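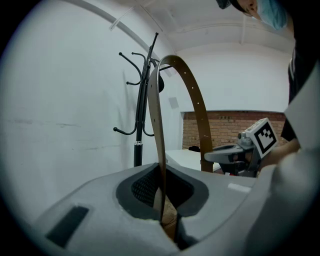
Zillcombe opens leather repair workshop in Terville

TERVILLE, February. Zillcombe, a repairer of leather straps, belts and bags, has opened a workshop in Terville. The site takes in work from retail partners and from walk-in customers. It replaces the counter service the company ran inside the Rewi store, which closed at the end of January.

The workshop has three benches: one for cutting and skiving, one for stitching and one for edge finishing. Rated capacity is 200 items a week. Hardware replacement, including buckles, rings and snaps, is done at the stitching bench.

Strap repairs will use Tilline, a bonded polyester thread that Zillcombe previously used only on luggage. In the company's own pull tests, seams sewn with Tilline held an average load of 335 newtons before the first stitch failed. Tests were run on vegetable-tanned leather with a single row of saddle stitching.

"Most of the straps we receive fail at the fold next to the ring," said Karlijn De Haan, technical manager at Zillcombe. "We cut back to sound leather, add a backing strip and restitch. The strap ends up slightly shorter, and the customer is told by how much before we start." 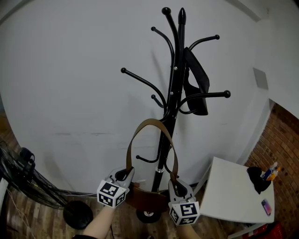

A brown leather bag with a long tan strap, and a black fabric bag on the upper arms of a coat rack.

Fabric bags are accepted for strap and zipper work only. Suede, patent leather and items with electrical parts are not accepted at Terville.

Standard turnaround is almost 3 weeks from the date a quote is approved. Quotes are free of charge and are sent by email. Items left uncollected are stored for 90 days.

Luuk Verstraete has been named workshop lead. He reports to De Haan.

The counter is open from 9 a.m. to 5 p.m. Trade accounts can be set up at the counter or by post.

Press contact: Mansa Nyarko, Zillcombe, Terville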